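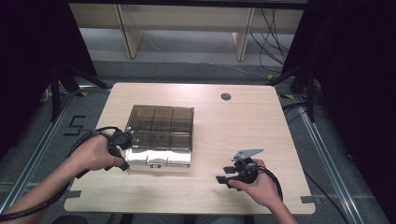
Both grippers at the divided box, one take of the Kesetine sorting task.

How to record two-handed demos you won't have to throw away

We collected 2,765 demonstrations for Kesetine before we wrote any of this down. A depressing share of them went in the trash, mostly for reasons that would fit on a sticky note. This is the sticky note, slightly enlarged.

It assumes you have a pair of hand-held grippers that track position and jaw opening, a head-mounted view, and a table. It also assumes you want a policy that can take small parts out of a divided box and put them back in other compartments. If your task is something else, most of the steps carry over. The swearing carries over completely.

1. Fix the table before you fix anything else

Mark where the box goes and where the table goes. Use tape on the floor as well as on the table, because tables migrate. Ours traveled an inch over one week in March, and we discovered this after the training run, which is the expensive place to discover it.

Then decide how much the box is allowed to move. We shift it a little between takes, on purpose, inside an area about the size of a dinner plate. A box that never moves teaches the model where your box is. A box that moves everywhere teaches it patience.

2. Route the cables

Each gripper has a cable, and each cable wants to be in the box. Run it back over the hand and down past the forearm, off the near edge of the table. Leave enough slack to reach the far row of compartments with your elbow nearly straight. Try that reach with both hands before you record. If you feel a tug, the tracker feels it too.

Roll up your sleeves while you're at it. A loose cuff can hide the fingers at the exact moment of the grasp.

3. Deal with the box

Clear and tinted acrylic is lovely to look at and miserable to learn from. You see the dividers, the dividers behind the dividers, and the table through all of it. Add a shiny strip and you get a bright streak that changes every time somebody leans over.

We kept the acrylic, since that's what the parts come in. What helped:

– Turn the box a few degrees until the worst glare leaves the compartments you're working in.
– Draw the curtains and use the same lamps for the whole session.
– Wipe off fingerprints between batches. The model will happily learn a fingerprint.

4. Start and end in the same pose

Begin every take with both grippers in view, jaws open, pointed at the box and not touching it. Hold still for 3 seconds. It feels much longer. Finish the same way.

Skipping the hold seems harmless, and then the segmentation script in Tikudia splices the end of one take onto the start of the next, and you own a demonstration of a person doing something nobody has ever wanted done.

5. Move like you mean it

Give each hand a job. In our version the left steadies or picks and the right places. Pick a convention, write it on the wall, and don't swap halfway because your shoulder is bored.

Go slower than you would with your fingers, but don't creep. Hesitation gets recorded as faithfully as skill. If you stop over a compartment to think, you've just taught the robot to stop over a compartment and look thoughtful.

Come down into a compartment from above and close the jaws only once the tips are clear of the walls. Brushing a divider is fine. Shoving the whole box across the table is a bad take, however neatly you recover.

6. Keep some of the mistakes

Fumbles are useful if you fix them in the same take. Drop a part, pick it up again, carry on, and tag the take "recovery" in the log. We aim for 9 recovery takes in each batch. Please don't stage them. Staged fumbles look like community theater, and the fingers open far too politely.

If you drop a part on the floor, stop and delete. The arm can't get down there and shouldn't be encouraged.

7. Check while you still remember

Watch the playback at the end of each batch. You're looking for:

– tracking that jumps while the hand doesn't
– a gripper leaving the view for more than a blink
– jaw readings that never reach fully closed
– your own head wandering off to look at the clock

Delete bad takes on the spot. "I'll filter them later" is how we ended up with a folder called later.

How many do you need?

For one box and one kind of part, our first usable policy came at 600 clean takes. New part shapes cost extra, and a different box costs more than you'd hope. Try a training run early, on whatever you have, and let it fail. The way it fails will tell you what to record next.

Updated 17th May: the export settings for Tikudia have moved to their own page, and the old ones no longer work.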